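# A morning at the Monholm lab, 2025-10-07

I came in with coffee in one hand and a visitor sticker in the other, and the first thing I did was step over a cable.
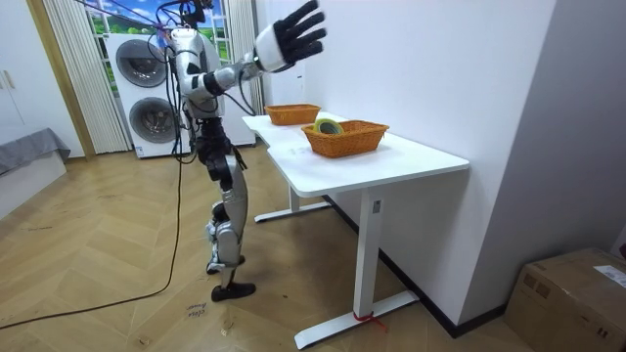 So how do you teach a robot to put things in the right basket without programming every move?

You show it, over and over, with a person steering the arms, and then you train a model on the recordings until it can guess the next little movement from what its cameras and joints are telling it. That's the short version I got from Defne Baysal before I'd even put my bag down. The long version took the rest of the morning, and I loved it.

Some background for anyone who hasn't followed my earlier posts: I write up robot labs for our regional makers' newsletter, mostly on my own dime, and Monholm has been on my list since February, when they put out a short report on a project called Brirko. I read it twice on a train and understood maybe half. Defne answered my email with "just come by," which is my favorite kind of answer.

## The room

The room is set up to feel like a home, with a stacked washer and dryer at the back, white curtains, and a herringbone floor that I'd happily have in my own apartment. There are tiny notes written right on the boards near where the robot stands (I squatted down to look and a grad student politely asked me to move my foot). The robot is a silver humanoid with black five-fingered hands, and it works at a white desk with orange woven baskets on it. A roll of tape was sitting in the nearer one. I've been to labs with much fancier props and much duller results!

## What Brirko is about

Okay, the method. Most of the demonstration work I've seen goes like this: a person does the task cleanly a bunch of times, the model learns from the clean runs, and then the robot drifts an inch off course and has no idea what to do, because it has never seen itself an inch off course. Everybody in the field knows this problem. The usual fix is more data.

Brirko spends the data differently. The team collected 2468 demonstrations in total, and 324 of those are what they call recoveries. The operator starts from a bad spot on purpose (hand too high, wrist turned the wrong way, basket shoved over) and steers back to something sensible. Those recovery runs get extra weight in training. That's the whole trick, or at least the part I could follow without asking for a whiteboard.

Then I asked for a whiteboard anyway.

Razia Dhanial runs the evaluations, and she drew me the comparison. They trained two models on the same number of runs, one with the recoveries mixed in and one with clean runs only. When everything started in its normal place, the two came out close enough that she wouldn't call a winner. When the team shifted a basket before the start, the mixed model finished the task far more often. She was careful to add that the shifts were small, up to 2 inches, and that past that point both models get lost. I liked her for saying it first, before I had a chance to poke at it.

I asked whether the weighting mattered or whether just having the recoveries in there was enough. Her answer was that they've only tried two weights so far and she doesn't trust the gap between them yet. More runs are planned. She also wants a second object set, since a model that's good with tape may be hopeless with socks.

## Bits I scribbled down

- Every failed trial gets a written note, even the boring ones. Razia reads them all before she looks at the totals.
- The labeling tool is something they built themselves, named Prisness. It's gray and clunky and I want a copy.
- Operators swap out often. Steering a pair of arms for a long stretch is tiring, and Defne says you can see the tiredness in the data as extra wobble.
- The basket positions for testing get picked by a script, so no one can go easy on a favorite model.

## The chat over lunch

We walked over to Öztürkmen, the cafe on the corner, and I had the lentil soup, which came with more bread than any one person needs. Defne told me the recovery idea came out of a bad week when a new operator kept starting in awkward positions. They nearly threw those runs away. Someone trained on them by mistake and the model got better at wobbling back on track, and it took a while before anyone worked out why.

I still want to know how it holds up with both arms going at once. So far the reported results are all single-arm. Defne said to ask again after the next round, so I've put a note in my calendar, and if you have questions you'd like me to bring along, send them over and I'll add them to the list.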